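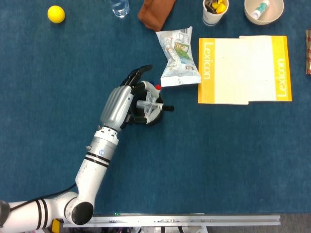 Two yellow-and-white books and a packaged snack on the dark blue tabletop.

Ask Shadi Saab what the best surface in a small apartment is and you'll get a one-word answer: felt. She covered her first table with it years ago, in a rented room in Noltport, and she has never gone back to bare wood. Books don't slide. Cups don't clatter. Small parts stay where you drop them, and anyone who has chased a tiny screw across a kitchen floor knows how wonderful that is!

Dark blue is her favorite. "Everything shows up on it," she says. "Put a yellow book on dark blue and you can find it from across the room, half asleep."

I love this way of thinking about a table. Most of us treat the top as a place where things land on their way to somewhere else -- the mail, a snack for later, the gadget we meant to fix in April. Saab treats it as a room of its own. Reading goes on one side, fiddly work on the other, and food is welcome as long as it stays in its wrapper until you're ready to eat it (crumbs and felt are not friends).

Mireille Nasrallah, who runs the Sidholm workshop on the other side of town, was harder to convince. She works with glue and paint and thought fabric would be ruined in a week. Her answer was to cut a loose piece to size and hold it down with clips, so she can lift it off, shake it out over the balcony and put it back. She has had the same piece for 3 years, and it still looks terrific.

If you want to try it, measure your table first and buy a little extra for the edges. Go for the thickest felt the store has. Brush it with a stiff clothes brush, always in one direction, and keep a strip of the leftover fabric for patching.

Saab's next project is the inside of her desk drawers. She has already picked the color -- dark blue, of course.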